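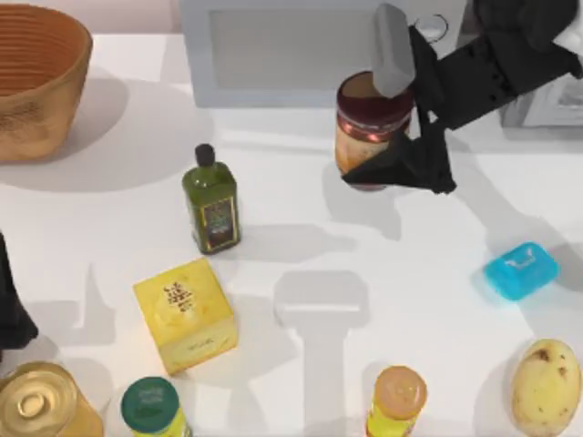
23 February 2020

I have been meaning to write about soup for weeks now, and since the rain has not let up since breakfast and there is a pot going on the back burner, I guess the time has come.

When we moved to Lonlow I had the idea that I would cook something new every night. I had a shelf of cookbooks, a drawer full of clippings, and a lot of energy (this was before the commute wore it out of me). That lasted until the end of September. After that it was scrambled eggs and toast more often than I would like to admit, and one long stretch of cereal. Then a neighbor on our street left a jar of lentil soup on the porch with a bit of masking tape on the lid that said "add lemon," and I ate it standing up at the counter with my coat still on. I did add the lemon. I have been making soup every week since then.

My soup habit is a simple one. I make one big pot, we eat it for two nights, and whatever is left goes into the freezer in those flat bags that stack like folders. I can get 8 bags in the bottom drawer if I am patient and let them freeze flat first. If I am not patient they freeze in the shape of whatever they were leaning on, and I have a bag of split pea in there right now with a perfect dent from a box of fish sticks.

The lentil one is still my favorite. I cook two onions very slowly in more oil than seems right, then carrots, then garlic, then a spoonful of tomato paste that I let get dark on the bottom of the pot. A bag of brown lentils goes in next with enough water to cover everything by a couple of inches. Salt goes in early and again late. I used to use broth from a carton and I have stopped, and I can't tell the difference once the onions have had their time. Lemon at the end, always, and a little of the red pepper paste I buy from Yilma, the small grocery down the hill next to the shoe repair place.

I could write a whole post about Yilma (and I probably will). The aisles are so narrow that you have to back out if someone is coming the other way with a basket, and the spices are sold in bags with handwritten labels that don't always match what is inside. I once came home with 200 grams of what I thought was cumin and it was caraway. We had a lot of rye bread that month!

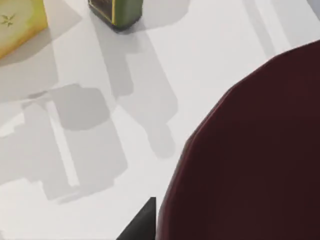 A yellow box with a little green emblem on it.

Anyway, back to the pots. I am asked now and then what pot I use, and I'm afraid the answer is not very exciting. It is a big dull thing with one loose handle that came from a yard sale in Rurnell, on the way back from a weekend at the lake. I had my eye on a beautiful enameled one in a shop window on the same trip, and the price tag said 110 dollars, and I stood there for a good long while before walking back to the car. I still think about that pot. It was the blue of old bathroom tile. But the yard sale one has never burned anything I was paying attention to, and I have tightened the handle so many times that I keep the screwdriver in with the wooden spoons.

The other thing I have learned is to leave soup alone. I was a terrible stirrer when I started, always lifting the lid and poking at it and tasting before anything had had a chance to happen. Now I set the heat low and go do something else - fold the towels, answer a letter, take the dog around the block if the weather is decent. By the time I come back in, the windows are fogged up and the whole downstairs smells of onions, and I feel like somebody else has been cooking for me.

I tried a new one last week, a potato and leek soup from an old community cookbook I picked up at the Kurnirier book fair. It is one of those spiral-bound ones with stains on the good pages. The recipe called for a pint of cream and I used half that, and it was still almost too rich to finish. Next time I will try it with milk and maybe some dill on top. If you have a potato soup you love, please leave it in the comments, and tell me whether you blend yours or leave it lumpy. Our household is split on this.

The timer just went off, so I am going to go slice some bread.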